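Unit 9: The Round Table
Notes by Milagros Prieto, Setting and Clearing, August group

562 views | 9 shares | 2 comments

Last week we did banquet tables, which are long, straight and forgiving. A round table has no head, no foot and no corner to shove the salt into. Students who were very sure of themselves on the rectangles tend to go quiet at this point.

Start with the surface. Wipe from the middle out, in loops, and finish with one pass along the rim. Light oak finishes show every ring a glass has ever left, and a ceiling light will find the streaks you missed. Do the wiping before you bring anything over. I have watched people polish carefully around a saucer as if it were bolted down.
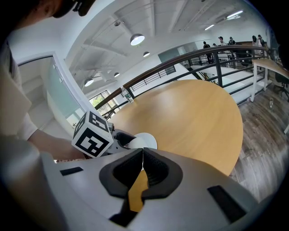
Next, decide where the guest sits. On a round table the answer is "wherever the chair is," so place the chair first and set to it. At the upstairs tables in Keso the usual choice is facing the railing, where the guest gets the view down to the lower floor and you get a clear path behind. Setting a place and then dragging the chair to match it is how floors get scratched and how I get emails.

Placing a cup and a disc

The disc may be a saucer, a small plate or a coaster. The McKinnon catalog sells all three under separate names, and for this unit I don't care which you use. Set it down flat, two fingers in from the rim. If it hangs over, it belongs to the floor.

The cup travels separately. Hold it low on the sides and keep clear of the lip, which is going in somebody's mouth. Bring it in over the near edge, lower it straight down, and let go only when the base is flat. Sliding it the last few inches is cheating, and it makes a noise.

Water bottles go toward the back of the table, label facing the guest. A rail is a poor shelf, however handy it looks, particularly one with people working underneath. Anything you park up there during setup comes down before the guest arrives.
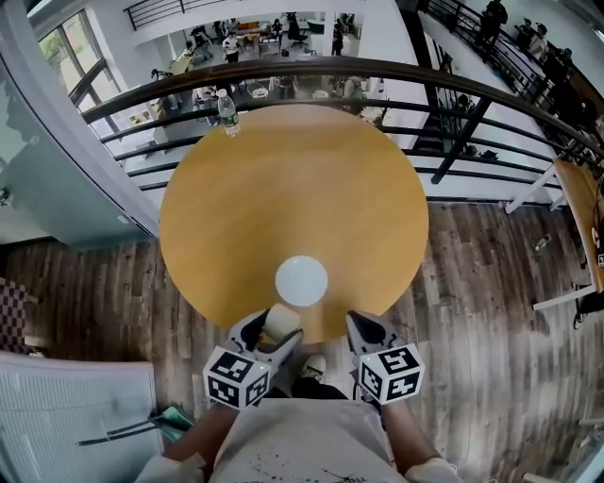 Clearing

Reverse the order: cup, disc, bottle, wipe. Take the cup even if there is an inch left in it, provided the guest has gone. If the guest is merely looking out the window, leave it alone and go find something to fold.

For next time, read the Garer handout on trays up to the part about stacking, and set one place at home on whatever round thing you own. A stool counts. Skilov students who missed Unit 8 should borrow notes from someone with legible handwriting, so not from me.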